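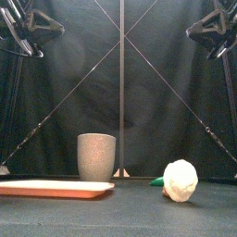

Skester two-arm bench, Kasindale site
Progress report to the equipment fund, second period

Status against plan

The bench is assembled and in use. Both arms are mounted, the frame is braced and the backdrop is up. Spending to date is inside the approved amount, with one overrun noted below. I would still not describe the project as on track, and the rest of this report explains why.

The original proposal said we would know by the end of this period whether to ask for a second bench. We don't know. I've read the proposal again and I think the timetable was written to suit the funding round. Nothing in the first period supported it.

What the money bought

The largest item was the pair of arms with their grippers, supplied by Dagdag. They arrived in March, 4 weeks behind the quoted date. The controller licences came separately, on a yearly term, and were left out of the first budget entirely. The supplier's quote mentioned them in a footnote. We paid for the first year out of contingency.

The frame and bracing were bought as stock parts and put together by our own people. The cross cables and turnbuckles were added after we found the uprights swayed when the arms changed direction quickly. It was cheap hardware and it did more for repeatability than anything else on the list. It should have been in the first order.

The overrun is $2736. It covers replacement gripper fingers, two trips by a Dagdag technician, and freight on a part that was sent to Nilunholm by mistake and had to be sent on. We have asked for the freight back. I don't expect to see it.

Objects and tasks

The plan called for a set of everyday kitchen items: trays, cups, vegetables, utensils. That part has gone well enough. Setups change through the day, and a typical one has a shallow tray, a speckled cup and a cauliflower on the dark tabletop with a clear stretch between them. The objects cost next to nothing compared with everything around them, and they are the only part of the budget I'd call well judged.

Shallow trays cause the most trouble. Their rims sit low, and the fingers tend to slide along the edge before they close. Cups are easier. Whole vegetables vary so much that a good morning tells us very little about the afternoon. The proposal gave one success figure for "household objects" as a group, and I have stopped reporting against it. From next period, results will be listed by object type, with failed attempts included.

Supplier claims

Dagdag's material says an operator can be trained in a day. Ours took 9 working days before they were comfortable running the bench without someone beside them. They are capable people and they tried hard. The software behaves differently from its manual in several places, and the support line answers in the evening our time.

The brochure also gives a service interval of 12 months for the gripper fingers. We replaced ours well short of that. Dagdag's view is that our use is heavier than normal. We have asked what normal use is, in hours or in cycles, and have had no answer in either. Until we do, I would budget for fingers as a consumable and ignore the interval.

The second bench

There is pressure to order a second bench before the supplier's price changes. I recommend against it. We were told the price was about to change when we bought the first one, and it stayed where it was.

Before anyone signs, I'd want to see these in writing:

A running cost for a full year, licences and fingers included.
A delivery date with a penalty attached.
A statement of what happens to the licences if Skester moves the bench to another site.
A comparison with running the present bench on a longer day, which would need more staff hours and no new equipment.

The last of these has never been costed. It may turn out to be the poorer choice, but the bench sits idle from 5 p.m. and we're being asked to pay for another.

Requests for this period

We ask the fund to approve the overrun from the unspent travel line. We also ask that the licence renewal be moved into the operating budget, where it should have been from the start. No new capital is requested.

Risks

The arms are covered by warranty but the grippers are only partly covered, and the wording on wear is vague. If a gripper fails outside the warranty we have no spare, and the work stops until one is shipped. A spare set of fingers is on order. A spare gripper is not, and I have asked for a price.

The next report will carry the results by object type and whatever Dagdag has told us about cycles by then.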